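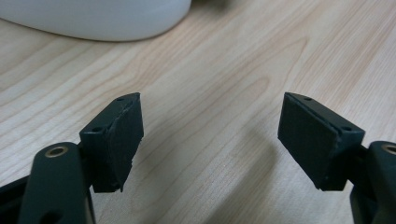 5/23/23
Metis, table 4, hand-held grippers. Working rules, second draft.

I continue with the list from the previous draft. The text from Pludalov is good as a base, but it was written for a fixed arm in a cell, and many points don't fit when a person holds the tool. I go through their points in their order and write what we do with each.

Finger pads. The old text says "inspect regularly". I want to write "inspect before each session, both inner faces, with a lamp". On the green pair the left pad looks slightly worn. It has a pale crease going diagonally over the upper part, and the lower edge is rough. The right one is smoother. I would not call this damage, but the two sides are not equal any more and we have no limit written anywhere. Proposal: if the two pads of one tool look different to a person who did not work with it, change both. Do not change one only. The Plullska sheet allows to change one, and I do not agree with it.

Pivots. Look at the brass rings, see that they sit flat in the plastic. Move the fingers by hand from fully open to fully closed 12 times, without object, and listen. No oil. If it clicks, the tool goes to the bench with a label, also when the click disappears later.

Drinks. Mugs and similar things stay off the work table. The Pludalov rule 23 says "no food or drink in the cell", and we have no cell, so everybody reads it in his own way. New wording: nothing on the table which is not in the task sheet.

Area of work. The gray tape on the table edges is the limit for objects at the start. During the task an object may go outside, but then the take gets a remark. I ask that we do not move the tape between sessions. If it comes loose, put new tape on the same place and write it here.

Objects before start. For the kitchen and waste set: trash can with the bag already inside, container with the metal rim, cardboard tube. The lid position of the can must be in the task sheet, open or closed, because last time we had both and it was not possible to sort the takes afterwards. The tube may lie on its side, but write in which direction the open end looks.

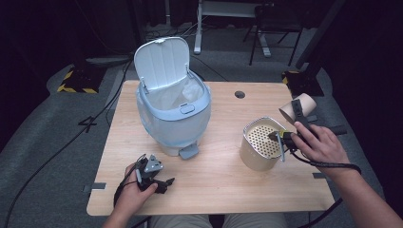

Cables. I spent most of the afternoon on this point. The cable of the left gripper should go down beside the hand to the floor, with enough length to reach the far edge of the table and not more. On the floor we still have a loose black cable on the left, and this one is against our own rule from November. To do: tape it down or lead it away from the person. Chair legs must not stand on a cable. The striped bases stay where they are, and the person must know where they are before putting on anything on the head.

Wrist strap. Always on, also for short tests. It must not hang between the jaws and the object. For people who sit, check also that it does not catch on the table edge.

Speed. Gallardo asked for a number. I don't want to give a number for a human arm. I wrote: "move so that you could stop at any point without dropping the object". For thin packets this is slower than one thinks. In the test I needed almost 57 seconds for the container set, and I had the feeling of doing it much too slowly, but the result was easy to read.

Putting things into the container. Release inside the rim, not from above it. Do not press on the metal edge with the finger tips. When the next action is to grip the container itself, open the fingers wide first, bring them to both sides, stop, then close.
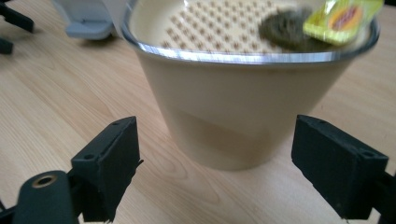 Fingers open on both sides of the bowl, not yet gripping. Green pad and yellow-green packet at the top.

Open points:
- Who decides that a pad is finished. Now it is the person who holds the tool, and I think it should be a different one.
- Left and right tool need a mark on the body. Colored tape is enough for the beginning.
- Ask Plullska if their 2 versions of the check sheet are both valid. The newer one has no line for the strap.
- Lid position: add to the task sheet template.
- Loose cable on the left, see above. Not done today.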